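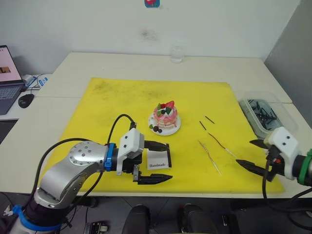

Jillard two-finger gripper, pair – 2 out of 5 stars

Bought as a pair, used every weekday since August

Short version if you're in a hurry like me: good gripper, bad behavior after a stop. If you work with your hands near it, read the part about the restart before you order. The rest is nitpicks.

What we do with them. Two-arm tabletop work, light stuff. Cake decorating tasks with toy pieces mostly, so cards, little skewers, pretend fruit. Nothing heavy. You'd think the hard part is the cake. It's the cards. A thin card doesn't give the fingers much to close on and if the force is a bit high it bows and pops out sideways.

Ordered through Kandasamy. Shipping was quick, packing fine, one bag of screws missing from the second box. They sent it. No complaint there.

Setup

Mounting took me most of a morning, should have been less. The flange pattern is standard. The cable is not, or at least the plug isn't, you need the Jillard adapter and it's not in the box. Says so on page 2 of the sheet in small type. I did not read page 2.

Calibration is easy. Fingers open all the way, close all the way, done. The app remembers each unit by serial number so you can swap left and right without starting over. Nice touch.

Grip

Really good when it's good. Slow close is smooth, no chatter. Holds a skewer by the thin end without it twisting. Fingertips have enough edge to get under a card lying flat if you come in low and take your time. Force goes 0 to 1,000 in the app, no units anywhere, so you're guessing. We run cards at 300 and sticks a bit higher. I'd like real numbers but ok.

Noise: low. Heat: never had one get hot enough to notice.

The restart problem

So this is why it's two stars.

Hit the stop with something in the fingers. It holds. Good, that's what I want. Clear the stop, and the gripper goes through its homing move again – full open, full close – with no prompt and at full force, whatever you had set before. Not 300. All of it. No beep and no light change that I could find either.

First time it happened was a Thursday, end of the day. Card had slipped crooked, I stopped the arms, cleared it, reached in to straighten the card. Fingers opened, card dropped, fingers shut on the side of my index finger. Hurt plenty. Bruise under the nail, no cut. The jaw stayed shut too becuase the app thought it was still homing, so I had to get at the power switch with my other hand.

My fault for reaching in? Partly, yes. I know better. But the arms were sitting still and the app said Ready. If the screen says Ready I expect it to be ready.

Saranya Poduval on the next bench tried to get it to do it again with a foam block in place of a finger. Got it on the first go. She then ran 25 stops on each gripper. Left one rehomed every single time. Right one rehomed every time except when the fingers were already fully open, then it just sat there. Same firmware on both. No idea why they differ and neither does support.

She also found that if you pull power instead of using the stop, it drops whatever it's holding when power comes back. That one is in the manual at least.

Error code

What you get in the log is code 319. The manual lists 319 as "position reference refreshed" and marks it as information only. Not a warning. So it doesn't show up on the main screen, you have to open the log and scroll. We went back through ours and it was all over the place, going back to the first week. We'd been walking past it the whole time.

Support

Wrote to Jillard, attached the log. Got Heledd Prydderch, who was polite and quick, answered the same afternoon. She agreed it should not home at full force and said it's meant to use the last force set. There is a beta firmware. We put it on the left unit. Now it homes at low force, which is a lot better, but it still homes without asking. She said a confirm step is "being looked at." No date.

Our Sokinton controller has a setting that blocks tool commands after a stop, and I had hoped that would cover it. It doesn't. The homing comes from the gripper itself, the controller never sends anything.

What we do for now

Stop, then cut gripper power at the inline switch before any hand goes over the mat. Take the piece out by hand. Hands back. Power on, let it home with nothing in it, then clear the stop. Adds maybe a minute each time. Annoying when you've got a whole session to get through but there you go. Inline switch was a few dollars, put it where you can reach it from your chair.

Also dropped the max force limit in the app. Careful, that limit is ignored during homing on the old firmware. I checked. With foam.

Compared to what we had

The old pair were Paltdale. Weaker, louder, fingers wore down fast, and the left one had a wobble from new. But after a stop they did nothing until you told them to. I never had to think about it. If Paltdale made a finger as good as this one I'd have switched back already.

Pros
Smooth slow close
Gets under flat cards
Swap sides without recalibrating
Support answers

Cons
Homes by itself after a stop, full force on old firmware
Code 319 buried in the log
Adapter sold separately
Force scale has no units

Would I buy again? With a confirm step, yes, and I'd give it four stars. As shipped no. If you already own a pair, check your log for 319 tonight and try a stop with a bit of foam in the jaws.

Edit: put the beta on the right unit as well. Same result as the left, soft homing, still no prompt. Leaving it at two stars untill that changes.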